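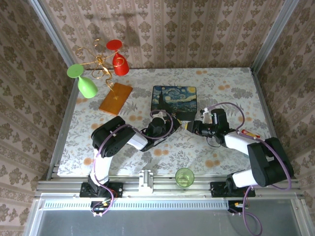
How long should you let fresh wallpaper dry before you hang anything on it? Give it four days with the heat on low, and a full week if your house runs damp like mine.

I learned that the slow way last spring, when I did the back bedroom in a big brown floral and got so excited that I put a mirror up the very next morning. By lunch there was a bubble behind it the size of a dinner plate! I slit it with a razor blade, worked some paste in with a little artist's brush and rolled it flat, and if you didn't know where to look you'd probably miss it. (I always look.)

Quite a few of you wrote in after the last newsletter wanting to know about matching patterns, so let me say a bit more about that. Buy more than the calculator tells you. A large repeat eats paper like crazy, and I ended up going back to the shop on Grania Street for two extra rolls, one of them from a different batch and just a hair darker. It went behind the wardrobe. Check the batch numbers before you leave the store and save yourself the second trip. 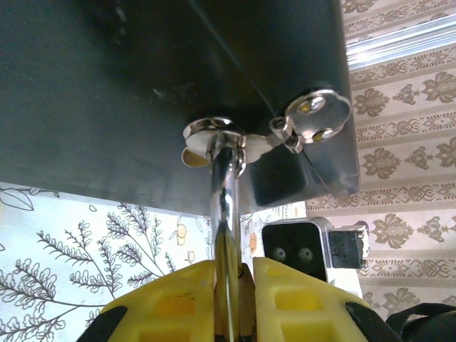
The other thing people ask about is corners. Old houses don't have square ones, and mine are worse than most. My neighbor Lautaro Paredes showed me how to cut the strip so it wraps around by half an inch, then start the next piece fresh with a plumb line and let it overlap. You lose a sliver of pattern in the corner and I've stopped caring. He did his whole hallway like that over one long weekend in April, with the radio going and the dog shut in the kitchen, and it looks wonderful.

As for paste, I've gone back to the powdered kind you mix in a bucket. It's cheaper, it slides around longer while you fuss with the seams, and it sponges off the trim easily if you get to it right away. Mix it thicker than you think for heavy paper, and let it sit until the lumps give up.

I'm starting on the stairwell next, which means borrowing a taller ladder and finding some nerve. If you've papered one yourself, please write and tell me whether you began at the top or the bottom, I keep changing my mind!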